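Reading time: 2 min

Handout 6: Storage of bulk-packed goods and first-in, first-out rotation

This part of the course covers goods which lose value in storage. Dating and rotation are treated together. Handling damage is left to handout 7.

1. Age and date
The age of a unit is counted from the day of packing, not from the day of receipt. Where only the receipt date is known, the unit is entered under that date and marked R in the ledger. Mixed ledgers are common and should not be corrected after the fact.

2. Rotation
Under first-in, first-out (FIFO) the oldest unit leaves first. In a lane loaded and emptied from the same end this cannot be done without moving every unit in front. Flow lanes, loaded at the rear and picked at the face, avoid the problem – at the cost of a second aisle.

3. Worked case
The Hollside store holds 1216 units and issues 600 a month. Mean time in store is stock divided by rate of issue: 1216 / 600 = 2.03 months. The figure assumes steady issue. In November, when issue at Hollside doubles, the same stock covers 1.01 months. The mean says nothing of the oldest unit, which under last-in, first-out may never leave.

4. Wrapping and labels
A wrapped unit must be identifiable without opening. Bhat gives two rules: the label goes on an upright face, and it goes over the wrapping.

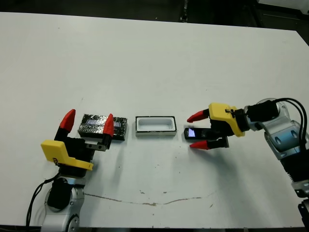
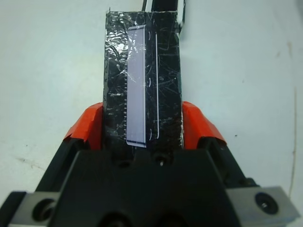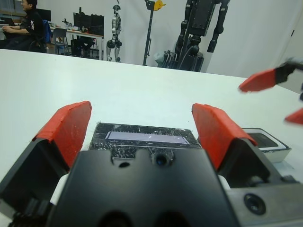
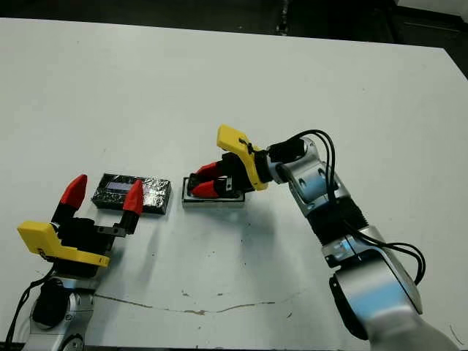

5. Stock checks
A full count is made once a year and a part count every month. The part count takes the slowest lines first. Differences are written off in the month they are found – never carried forward.

Exercise: repeat the case in section 3 for an issue rate of 7 units a day, taking a month as 30 days. Give the answer in months to two places.

Comments (3)

Cinzia Lombardi: In section 3, is stock the opening figure or the average over the month?

Aroritz: Average. With steady issue and steady receipts the two are the same.

flutitz: I get 5.79 for the exercise.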